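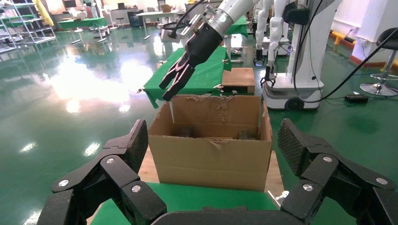 Issue 69, page 3

WHAT'S INSIDE A CARDBOARD BOX? (BESIDES YOUR CAT)

You have probably met a cardboard box this week. You may have opened one, squashed one, or been told firmly to take one out to the recycling and then not done it. Boxes are so ordinary that grown-ups hardly look at them, which is a shame, as a cardboard box is quite a clever bit of building.

The secret is in the middle. The brown stuff looks like one thick sheet, but it is really a paper sandwich. There are two flat sheets on the outside, called liners. Squeezed between them is a third sheet, folded into tiny waves. The waves are called flutes. They don't play music. We tried.

The best way to see flutes is to find a box that has had a hard life. Look at the back wall of our box, along the top, where the cardboard has peeled away in a ragged patch. The fluted layer is showing there. A brand new box keeps all this hidden, so for once the scruffy one is more useful.

WHY WAVES?

Stand a sheet of paper on its edge and it flops over like your brother when it's his turn to do the dishes. Now fold it back and forth into a zigzag and stand it up again. Much better! Each fold props up the next one. A box wall has a whole row of little folds, all standing up and sharing the load.

The gaps between the waves are full of air. Air weighs very little and costs nothing, and it gives the wall a bit of squish, so a bump on the outside doesn't always reach your nana's good teapot on the inside.

WHERE BOXES GIVE UP

Raimonds Dzene teaches the Saturday making class in Esville and has strong opinions about boxes. He says they nearly always go in the same places:

The corners. This is where one wall meets the next. Once they start to come apart, you get gaps, and the walls begin to lean about as they please. Our box has narrow gaps at its back corners.

The flaps. Four flaps folded over and taped make a lid, and a lid holds the walls square. Our box has lost flaps from its rim, and there is a bent, torn triangle left on the front edge.

The creases. A fold across a wall squashes the flutes flat. They never quite spring back – a bit like a stepped-on chip packet.

A box like that can still hold things on a bench. You just wouldn't want to carry your rock collection upstairs in it.

TRY IT YOURSELF

You will need:
3 sheets of scrap paper
sticky tape
some small books (not library ones, please)

1. Fold one sheet into a zigzag, like a paper fan.
2. Lay it between the two flat sheets and tape the edges.
3. Rest your sandwich across two mugs, with the folds running from mug to mug.
4. Add books, one at a time, until it sags.
5. Do it again with the folds running the other way.

One direction is much stronger. We're not telling you which. Draw your results, colour them in if you like, and bring them to Mr Dzene's class in April. He will want to argue about it.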